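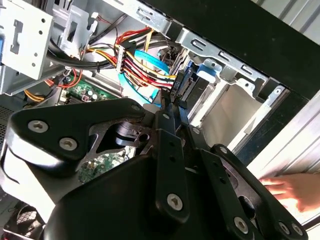 Just cut the zip ties and yank it all out, says Jasmina Babić, under my post from Monday. Jasmina, I love you, but no. I did that once with an old Dotow tower and spent a whole evening trying to work out which lead went to the front power button. Never again!

So, fine, you all asked, so this is the thread about taking apart an old desktop PC. I've had this one on my list since May and I'm finally in it. Long thread, get a snack.

First thing: unplug it from the wall, then hold the power button in for a few seconds. Takes no time. Do it anyway even if the thing has been sitting in a closet since forever.

Second thing: cables before metal. Always. The power supply bundle (all that red, yellow, orange and black spaghetti) is what stops you getting at anything else, and if you start on the drive cage first you'll be wrestling the cage AND the spaghetti.

The big white power connectors have a little clip on one side. Squeeze the clip, then rock the plug, gently, end to end. Don't pull on the wires. I know you want to pull on the wires.

SATA cables are the flat skinny ones. Some have a metal tab you press and some just slide off. If it isn't moving, look for the tab before you get mad at it. I broke the plastic off a port years ago being mad at it.

Áine Moynihan wants to know if she should label things. Yes! If you're putting it back together, masking tape and a pen, every single plug. If it's all going to parts, skip it, life is short.

OK, the board. My favorite bit of any old PC is the motherboard because it tells you how old everything is. PCI slots and PCI Express slots living side by side, so you know you're in that in-between period when everybody still had some ancient sound card they refused to give up (me, it was me).
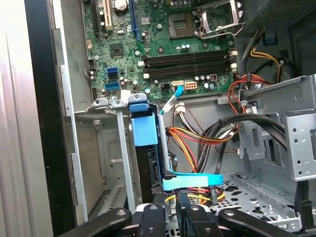
And do check for memory before you get excited about selling it. People strip the RAM and the processor and then hand the case on, it happens constantly. Half the towers on the Finen swap page are like that. Great for practice, not so great if you thought you were getting a computer.

If the CPU socket is the kind with tiny pins in the bottom, keep your fingers and your sleeves and your cables well away from it. Bent pins are miserable. A plastic cap is best if you have one, and if you don't, ask around, somebody has a drawer full.

The coin battery comes out too. Those don't go in the regular trash, put a bit of tape over them and drop them in a battery bin. The Disbridge library has one by the front doors.

Screws! I use a muffin tin. Board screws in one cup, drive screws in another, case screws in another. Kieran Ní Chonaill uses an egg carton, which I tried, and then I knocked it off the table and now there's a screw living in my heater vent.

Watch your knuckles on the drive cage. Stamped steel edges on cheap cases are SHARP, and there's always one spot right where you'd naturally put your hand to steady the thing. I've got the scar. Slow down when you're reaching past it and turn the case if the angle is bad.

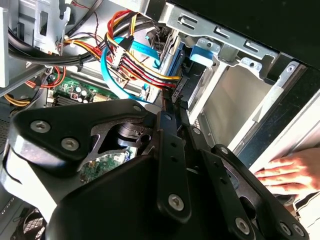
Some cages slide out on a rail, some are screwed in, some are riveted and are never coming out, so look for screw heads on both sides before you start bending anything. If it's rivets, leave it and move on with your day.

Budget for all this: one screwdriver. I paid 7 bucks for mine and it's done every tower I've opened. Magnetic tip, please, you'll thank me the first time you drop a screw under a board.

Aidan Gilmartin is asking if he can have the power supply. Aidan, yes, come get it, bring cookies. And don't open it up! The insides of those can hold a charge, leave the box shut.

Going to make tea and then I'm back at the cables. Drop your questions under this one and I'll get to them tonight.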